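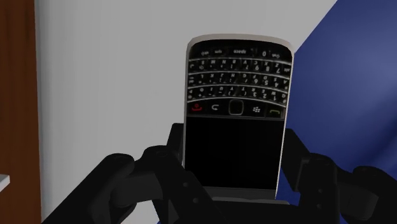
Section 4: Setting Up Hearing Alerts for a Criminal Case

Welcome back! If you've come straight from Section 3, you already have a Tolla account and a password you can remember, and you're ready for the part most people signed up for in the first place. In this section we'll go through how to follow a criminal case in Fistineck County, so that when a hearing is set, moved or called off, you hear about it by text, by email or by an automated phone call, whichever suits you best.

You don't have to be a lawyer to use hearing alerts, and you don't have to tell us why you want them. Many of the people who use Tolla were hurt by a crime or are close to somebody who was. Others are witnesses, or have a son or a sister who has been charged, or work for the local paper. The steps are the same for all of you.

Before you begin

Have these close at hand:

- The case number, if you know it. It's printed in the top right corner of most letters from the clerk's office or the prosecutor.
- The defendant's full name, spelled the way the court spells it (nicknames won't work, I'm afraid).
- The phone or email inbox where you'd like the alerts to arrive, so you can read the confirmation code when it comes.

NOTE: Cases in juvenile court, and any case a judge has sealed, can't be found in Tolla. If your search comes back empty and you think it shouldn't, please call the clerk's office before you start over with a new account.

4.1 Finding the case

1. Sign in and choose Follow a Case from the menu on the left.

2. Pick Criminal from the list of case types. Traffic matters are kept under their own heading, but a traffic charge that was filed together with a criminal one will be listed here.

3. Type the case number, leaving out any dashes or spaces. If you don't have the number, press Search by Name and enter the last name first.

4. Look over the results slowly. Common names can bring up a long list, and it's easy to tap the wrong line when you're tired or upset. Check the filing year and the charge before you go on.

5. Press Open beside the case you want. You'll see a page with the charges, the name of the courtroom and the next date, if one has been set.

6. Press Follow This Case. The button changes to Following.

CAUTION: A name search can turn up a different person with the same name. A charge is also only an accusation until there is a plea or a verdict. Please don't post or pass along what you find until you're sure you have the right case, and even then, take a moment to read the status line at the top of the page.

4.2 Choosing how you'd like to be told

1. From the case page, open Alert Settings.

2. Tick one or more of Text, Email and Phone Call. We gently suggest choosing two. Phones get lost, inboxes fill up, and a second route costs you nothing.

3. Enter your number or address and press Send Code.

4. Type in the code you receive. It stays good for 30 minutes, so there's plenty of time to go find your reading glasses. If it runs out, press Send Code again and use only the newest one.

5. Set your quiet hours. Out of the box, Tolla won't telephone you between 9 p.m. and 7 a.m., but texts and emails go out at any time of day or night. You can hold those back too by ticking Hold Everything Until Morning.

6. Press Save, and wait for the green check mark before leaving the page. 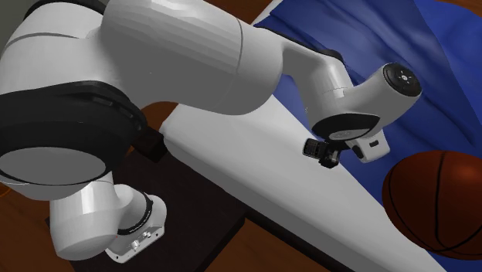 White robotic arm reaching out over a draped cloth.

NOTE: Custody alerts are separate from hearing alerts. If what you need is word that somebody has been released from the county jail, turn to Section 6 once you've finished here. People mix these up all the time, and following a case will not sign you up for release notices.

4.3 Picking the events that matter to you

A busy case can produce a great deal of paper, and most of it won't mean much unless you're one of the attorneys. You can trim things down quite a bit.

1. Under Alert Settings, open Events.

2. Leave Hearings and Schedule Changes turned on. These cover arraignments, plea hearings, trial dates and sentencing.

3. Turn on Plea Entered if you want to know when a guilty plea has been recorded. This alert goes out after the clerk types in the result, which may be later the same day or the following morning, so you could well read it in the news first.

4. Turn on Filings only if you really want them. One user following a long fraud case received 274 filing alerts before it was over, and she was very gracious when she called us.

5. Press Save.

CAUTION: Never rely on an alert alone if you have been ordered to appear. If you are a defendant, or a witness who has been served with a subpoena, the paper in your hand is what counts. A text that didn't come through is not an excuse the court has to accept.

4.4 Notes for people who plan to speak at sentencing

If you're a victim in the case, you may be able to give a statement about how the crime has affected you. Tolla doesn't decide who may speak, but it can carry a written statement to the victim services desk for you.

1. Open the case page and choose Send a Statement.

2. Write in the box, or paste in something you've already written. The box holds 2,000 words. Press Keep Draft whenever you want to stop, and come back when you feel up to it.

3. When you're ready, press Send to Victim Services. Francine Sutherland or Jocelyn Turcotte will write back to let you know it arrived.

NOTE: Your statement may be read by the defense as well as by the judge. Please leave out your home address, your workplace and your children's schools.

4.5 If an alert doesn't arrive

Check your spam folder first, then look for the word Following on the case page. If it says Paused, your confirmation code was never entered, and you'll need to repeat step 3 of 4.2. Some cell carriers block automated texts, and switching to Phone Call usually gets around that.

If you're still stuck, ring the Stodis help line at extension 46 and ask for Karine Simard. Have your case number ready, but please don't read your password out over the phone. To stop following a case, see Section 5.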